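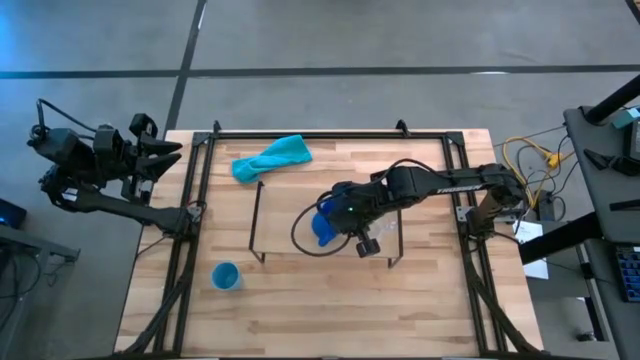 Atelier de robotique, projet Sindela
Polycopié de la séance 3 : enregistrer des démonstrations à deux bras
Version du 21 août 2023

Cette séance suppose que les séances 1 (sécurité, mise sous tension) et 2 (repères et cinématique) sont acquises. Les comptes rendus se rendent par binôme, sur l'espace de dépôt du cours, avant la séance 4.

1. Objet de la séance

Chaque binôme enregistre une série de démonstrations téléopérées sur l'un des postes à deux bras. Les séries servent ensuite à entraîner la politique d'imitation étudiée en septembre. La qualité du modèle dépend surtout de la régularité des gestes. Une démonstration lente et propre vaut mieux que trois démonstrations rapides avec des reprises.

2. Le poste

Les deux bras sont fixés de part et d'autre de la table, sur le cadre en rails noirs. On appelle « gauche » et « droite » les côtés vus depuis l'avant de la table, y compris dans les fichiers. Les objets de la tâche sont posés sur le plateau en bois : le petit support bas à dessus clair, la tasse bleu clair, le tissu bleu-vert et les pièces à manipuler.

Le support n'est pas vissé. Sa position varie d'un épisode à l'autre, dans la zone indiquée sur la fiche de tâche. Le tissu peut rester froissé, il fait partie des conditions à faire varier.

3. Avant de lancer un épisode

Vérifier que le bouton d'arrêt d'urgence est à portée de main.
Ramener les deux bras en position de repos avec la commande prévue, jamais à la main quand les moteurs sont alimentés.
Contrôler que les câbles des poignets gardent assez de mou sur toute la course. Un câble tendu fausse l'effort lu par les moteurs.
Ouvrir le logiciel Fluline et charger la configuration du poste.
Noter la disposition de départ des objets dans le cahier de séance.

4. Enregistrement

Un épisode dure 39 secondes au maximum. Au-delà, Fluline coupe l'enregistrement et l'épisode est perdu. Chaque binôme vise 130 épisodes valides, répartis sur l'ensemble des créneaux réservés. Les trois binômes du groupe Maldonado mettent leurs données en commun, soit 390 épisodes pour le jeu complet. On en garde 300 pour l'entraînement, le reste pour la validation.

Un seul bras agit à la fois dans la première partie de la tâche. L'autre attend à l'écart, pince entrouverte, sans passer au-dessus des objets. L'inversion des rôles se fait dans la deuxième partie.

Un épisode est rejeté si un objet tombe de la table, si les deux bras se touchent, si une main entre dans le champ ou si l'opérateur s'interrompt plus de trois secondes.

5. Nommage des fichiers

numéro de binôme, tiret bas, numéro de tâche, tiret bas, numéro d'épisode
On ne renumérote pas après un rejet. Les trous dans la série sont normaux et le script de conversion Grorkorow les accepte.

6. Questions pour le compte rendu

a) Tracer la position des articulations du poignet droit pour deux épisodes de la même tâche. Commenter les écarts.
b) Quelle part des rejets vient de la saisie, quelle part du dépôt ?
c) Les objets transparents posent-ils un problème particulier aux caméras ? Appuyer la réponse sur des images tirées de vos épisodes.
d) Proposer une variation de la tâche qui oblige les deux bras à travailler en même temps.

Le compte rendu fait quatre pages au plus, figures comprises. Joindre le cahier de séance numérisé.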